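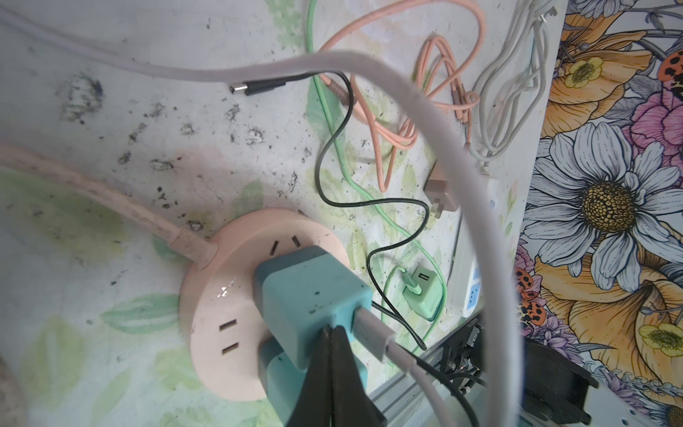 Football writer (Italian and French leagues), part-time

Driltisport is looking for a part-time writer to cover Serie A and Ligue 1 for its website and weekly newsletter. The post is based at our office in Triltholm, with home working until further notice.

What the job involves

You will write match reports, player profiles and transfer news, mostly at weekends and on Monday mornings. Reports run to 710 words and are filed within two hours of the final whistle. You will also write one longer piece a month of up to 3,000 words, agreed with the football editor in advance. With most leagues stopped at present, the first few weeks will be spent on profiles of young players and on our season archive, which has gaps from April onwards.

Copy is filed through Ondeo, our publishing system. Training is given. Some shifts are shared with our sister title Chala, which covers African football, and you may be asked to write for both.

What we need from you

Good working Italian or French. Both would be useful but we do not insist.
At least 2 years of paid or regular unpaid sports writing.
Clean copy, and a sound knowledge of media law as it affects match reporting.
Willingness to work most Saturdays and Sundays during the season.

A journalism qualification is welcome but not required.

Pay and hours

Twenty hours a week, paid monthly. Travel to matches is paid in full when agreed beforehand. The contract is for one season and may be extended.

How to apply

Send a CV, two published pieces and a player profile of some 100 words, written for this application, to the football desk at Driltisport. Please say which languages you read and speak. The closing date is May 15, 2020. Interviews will be held by video call.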